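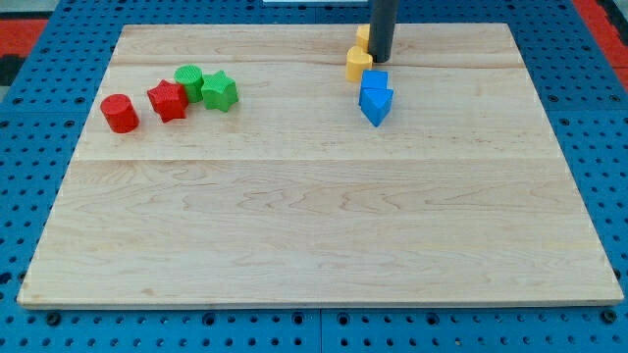
Figure 2. A glued board of light-colored wood with visible seams between the planks. Small toy blocks in several colors are standing on it.

3.2 Seasonal movement of glued wooden boards in household use

The boards in this part of the study were all made from solid wood, with the planks glued edge to edge. This type of board is very common in homes, where it is used as a cutting surface, a shelf or the top of a small table. It is also the type about which we received the most complaints in the first survey. People wrote that the board was flat when they bought it and that after one winter it was rocking on the table. In the following we explain how we measured this change and which factors in the home had an influence on it.

Wood takes up water from the air and gives it back. When the water content goes up, the plank becomes wider, and when it goes down, the plank becomes narrower. Along the grain the change is so small that we did not consider it. Across the grain it is large enough to be felt by hand in a wide board. A board with several planks behaves almost like one wide plank, but each plank was cut from a different part of the log, or from a different log, and therefore each one moves in its own way. The seam is the place where two such movements meet. In a fresh board of good quality the seam is only a faint line, as in Figure 2, and many owners did not know that their board had any seams until we asked them to look for them.

We followed 183 boards in private homes in Nerneck and Amdale. The homes were chosen from the list of the first survey, and the owners kept using the boards as they did before. We gave no advice on cleaning or oiling during the whole period, even when an owner asked for it. This was sometimes difficult for the persons who made the visits, and we thank Vanderleia Dantas and Guido D'Amico for their patience. Each home was visited in October, before the heating was turned on in most of the houses, and again at the end of the heating season. The visits were made in the late afternoon, so that the kitchen had not yet been used for the evening meal and there was little steam in the air.

On each visit the width of the board was measured at three places with a steel rule, always across the grain. The flatness was measured by putting a straight bar over the board and pushing thin metal strips into the gap under it. The thickness of the strips that could be pushed in without force was written down as the cup of the board. We know that this method is simple. A method with better resolution was tested by Liliana Caruso on 15 boards in our own workshop, and the order of the boards from the flattest to the least flat was the same with both methods. For this reason we kept the simple one, which can be carried in a bag and explained to the owner in one minute.

The seams were judged by eye and by fingernail. A seam was called closed when the nail passed over it without catching, stepped when the nail was caught but no gap could be seen, and open when a gap could be seen. Two persons judged each seam separately. When they did not agree, the worse of the two judgments was used.

The position of the board in the home had a stronger effect than we expected. Boards that were stored upright, with air on both faces, stayed flatter than boards that were lying on a closed surface. In the second group the lower face could not exchange water with the air as fast as the upper face, and the board became cupped toward the drier side. Boards which were lying on small feet were between the two groups. The feet do not need to be high. It seems enough that the air can pass under the board, although we did not study different heights and cannot give a limit.

The distance to a heater was also important, but less than the owners believed. Many of them had moved the board away from the stove after the first survey and then put it on top of a cupboard, where the air is warm and dry for the whole winter. Viola Villa noted already in her report on the Rekska homes that the upper shelves in a kitchen are often the driest place in it. Our readings agree with hers.

Oil slowed the movement and did not stop it. An oiled board reached nearly the same width at the end of winter as a board without oil, but it needed more time to get there, and the two faces stayed closer to each other during the change. The cup was therefore smaller. The result was only good when both faces had been oiled. Where the owner had treated the upper face alone, the cup was often greater than in boards with no oil at all. We asked these owners why they had left out the lower face, and the usual answer was that it is not seen.

Open seams were found less often than the complaints had suggested. In most of the boards that were reported as split, the seam was closed and the crack was in the wood beside it, starting from the end grain. This agrees with the opinion of Aldo Villa, who repaired such boards for many years, that a well-made glue line is stronger than the plank around it. The end grain takes up and loses water much faster than the faces, and the short zone near the end must shrink while the wood behind it is still wide. Two boards from the maker Galli had their ends sealed with wax, and neither of them showed a crack at the second visit. The number is too small for a conclusion, and we return to the question of sealed ends in Section 4.

The boards used by children for play or drawing form a small group which we kept apart in the tables. They are rarely washed and they have few knife marks, so their surface stays closer to the original condition. Their movement in width over the winter was similar to that of the kitchen boards.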